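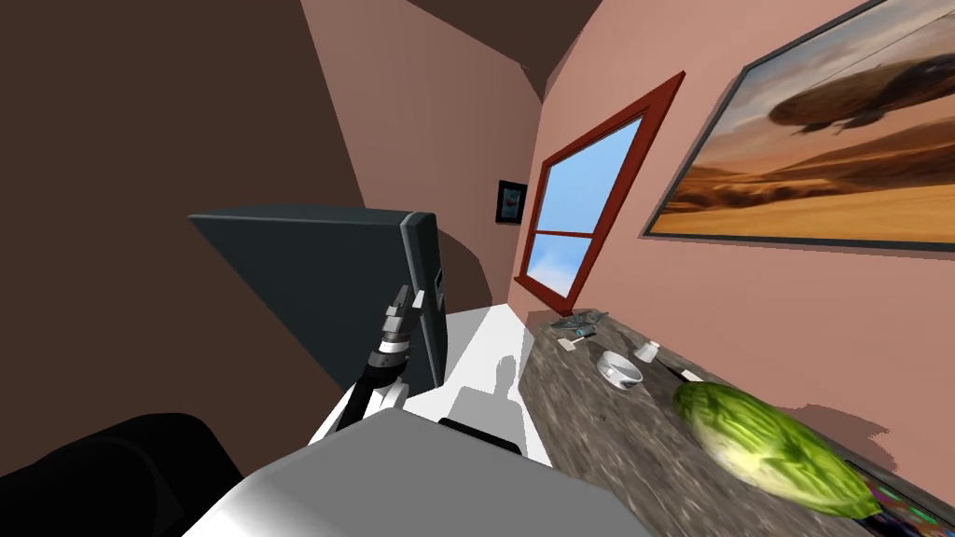 Figure 1. Simulated kitchen, arm raised, counter to the right.

Reading time: 5 minutes

Session 2: Collecting demonstrations by hand and by remote control

This handout covers the two methods used in the practical. Read it with the Stirum controller sheet. The Josow kitchen model is already installed on the lab machines.

2.1 Terms

A demonstration is one complete recording of a task, from the start pose to the release of the object or the end of the motion. It holds the joint positions, the gripper command and the views from each camera, all on the same clock. A set of demonstrations of one task is the training data for one policy.

2.2 Kinaesthetic teaching

The operator takes hold of the arm and moves it through the task while the motors carry only the weight of the links. Joint positions are logged directly, so no mapping between operator and robot is required. The method has two limits. The operator's body tends to enter the camera views, and the forces recorded at the wrist include those of the operator's hand. It can't be used in simulation without a physical leader arm. On the Quinlan bench arm, hold the link above the wrist and keep fingers clear of the jaws.

2.3 Remote control

The operator moves a handheld controller or a leader arm, and the robot follows. Hand motion is scaled before it is sent. Start at a low scale and raise it once the grasp phase is reliable. Delay is the main source of poor data: operators who feel a lag begin to move in short steps, and the policy learns the steps.

In simulation the arm may be driven into poses that a real cell would forbid. In Figure 1 the fingertips point at the ceiling, while the counter with the lettuce and the bowl lies off to the right. A pose of this kind is legal but a poor place to begin. Return to the start pose before recording.

2.4 Views from the gripper

The view close to the jaws shows finger spacing well and the room badly. When the wrist tilts, walls and ceiling tilt with it, and an operator working from this view alone soon loses the direction of the counter. Use the wider view for the approach and the close view for the last part of the grasp.

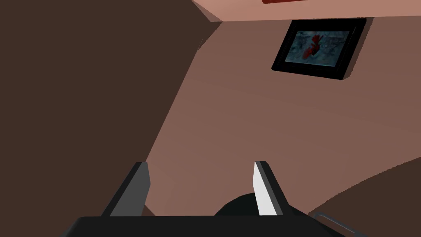 Notes by Mieke Van Leeuwen | Practical: Tumaini Nyaga

Beyond the fingers there is a wall and a black-framed picture with a red shape in it. Wall pictures make usable landmarks for the operator. They are also a risk in training, as a policy may tie its motion to them. Vary the start pose between recordings.

2.5 Practical

Record 5 demonstrations by each method. Discard any recording with a pause longer than 2 seconds. Trim the idle samples at both ends, then resample each one to 200 steps with the Drimeck script. Plot the gripper command against time and mark the point of closure. Hand in the plots with a short note on which method gave the smoother path.

We use cookies to remember your settings. Accept | Manage

Back to top | Contact the course office | © 2021 Robotics Teaching Group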